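Two nights at the Pavora guesthouse, Lokness

We got into Lokness at nearly nine at night, after 123 miles of rain and one very slow tractor, and I have never been so pleased to see a porch light. Deepak Ahuja, who runs the Pavora, had left the side gate open for us and carried my bag up both flights before I could argue.

We had room 14, right at the top under the roof. It's small (mind your head by the window!) but the bed is huge and the shower is properly hot. You get a kettle, real milk in a flask and a radio that only picks up one station, which plays accordion music until midnight. I loved it.

Breakfast runs from half seven to ten and you should go early, while the bread is still warm. I had the eggs both mornings and would happily have had them a third time. Parking is free behind the house, though the turn in is tight, so take it wide.

The harbour is 800 metres downhill, and feels like double that coming back up! Shaimaa Belkadi's café, Hamdy, is at the bottom on the left and does a lentil soup I'm still thinking about. Go in January like we did and you'll get the window table without booking.

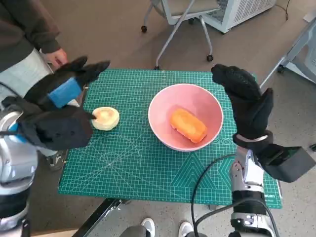
Pink bowl, yellow slice, green mat.

We didn't make it to the Dosus viewpoint as the path was too muddy, so that's top of the list for next time. I've already asked Deepak for the same room. He says the radio stays.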